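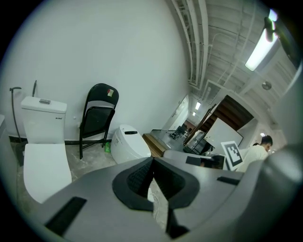
Cuiping Song has been dressing actors for awards shows long enough to know what a press release is worth. The one for the Titiven gown her client wore in January promised 1,381 hand-sewn crystals. I asked if anyone had checked. "No," she said. "You print the number and everyone repeats it." Her own test is less glamorous. She wants to see a dress in a plain restroom, white wall, stained gray concrete floor, toilet lid down so the client can sit and try to get up again. "If it looks good next to a toilet, it's a good dress," she said. I wasn't sure the people at Titiven would enjoy that, and she didn't seem to care.

Who pays for the sparkle

Song says the gown was a loan. It went back on Saturday, and the label got its photos. When I suggested that this makes the "personal style" talk on the carpet a little hard to swallow, she shrugged. "She picked it from a rack. There were three other dresses. That's a choice, isn't it?"

It is, of a kind. The designer, Henrik Kröger, had told reporters the dress was "a conversation" with the actress. Song remembers one phone call, and most of it was about the zipper.

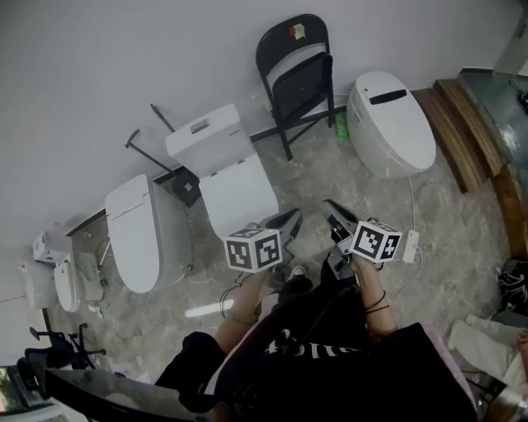

The sustainability question

Kröger also likes to mention that the lining is recycled. I asked Song how much of it. She didn't know, and she had asked too. "They sent me a brochure," she said.

She is kinder about the Traltis shoes, which cost $500 and which she bought with her own money after a loan pair fell through. Would she have told me if they pinched? "Probably not while she's still wearing them."

Her next client wants something vintage. Song is looking, though she warned me that "vintage" now gets used for anything with a loose hem.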